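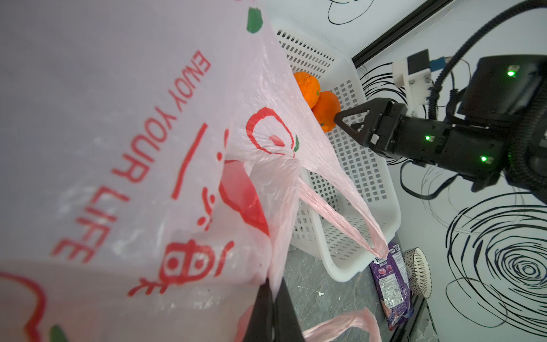
Ticket: bag opening and fruit packing, Nekirville two-arm kit, evaluation unit

Status: reopened by customer
Product: Nekirville two-arm bench kit, with the Trarkico teaching software
Supplier: Vallarside
Site: Brandes, packing trials
Priority: normal (we asked for high)

What we reported

The sales sheet says the kit "handles soft packaging out of the box". We took that to mean a thin carrier bag, as it is the only soft packaging we use. The job is oranges and a pink carrier bag, with a white plastic basket beside it. One arm holds the bag by the handles, the other moves the fruit. In our first session we ran it 40 times with the settings that came loaded. It got to the end without help in 8 of them. The rest stopped with "grasp lost", or carried on quite happily with nothing in the fingers, and the second of those worries me more.

Reply from Vallarside support

Please check that the wrist cameras are clean, that lighting is even, and that the fingers are fully seated. Please also confirm the bag is not printed, as strong graphics can affect detection.

Our reply

Cameras wiped, fingers reseated, lights as before. Yes, the bag is printed. It says ENJOY YOUR LIFE down it in red capitals. Carrier bags have things written on them. If plain bags are a condition of use, I can't find it in the manual, and I have been through it twice.

Log

09:10 Restarted both arms, reloaded the default profile. Right arm came up straight away. Left arm needed a second go.

09:35 Lowered grip force on the left arm as per the support article. Handles slipped out on the lift. Put it back up one step and they held, though the film bunches round the fingers and the software still calls that an empty grasp.

10:20 Turned off "auto release on low contact", which is two menus down under Safety for some reason. False stops dropped a good deal. I would like somebody to tell me in writing what else that switch does.

10:50 Changed the grasp point so the left arm takes both handles near where they gather, in place of one handle at a time.

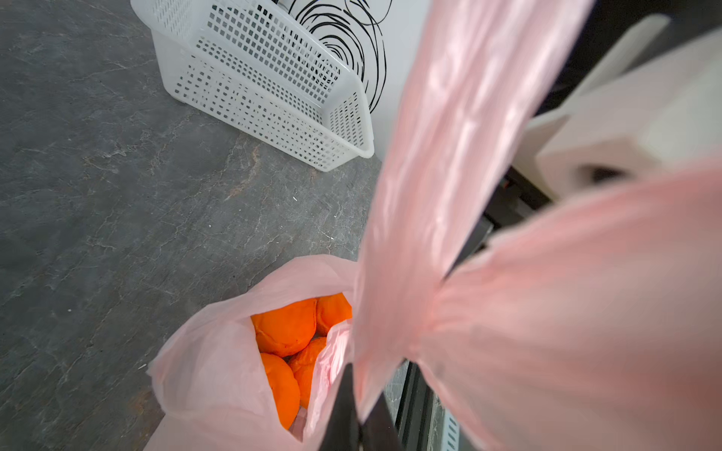
The grasp point change made more difference than anything support suggested. With the handles taken low and pulled up, the arm lost the bag far less often. Second set of 40 runs with that and the 10:20 change together: better, but I am not going to quote a rate when two settings moved at once.

11:45 Cycle time. The sheet claims "near human pace". Ours took some 90 seconds a bag on a good run, longer if the right arm hesitated over fruit close to the film. It hesitates a lot.

12:15 Stopped. Saved the profile, exported the logs, attached them to this ticket.

Still open

Why does a grasp with film round the finger get logged as empty? This was asked in March and the answer was a link to the article we had already followed.

Is the low contact release safe to leave off with a person at the bench? Until we hear, it goes back on at the end of every session.

Was the demo bag the same weight of film as ours? Please send a pack of whatever was used and we will run it here.

The trial licence for Trarkico should be extended by the time this ticket has been open. Please don't close it again as "resolved by configuration". We found the configuration, and we still can't leave the kit running on its own.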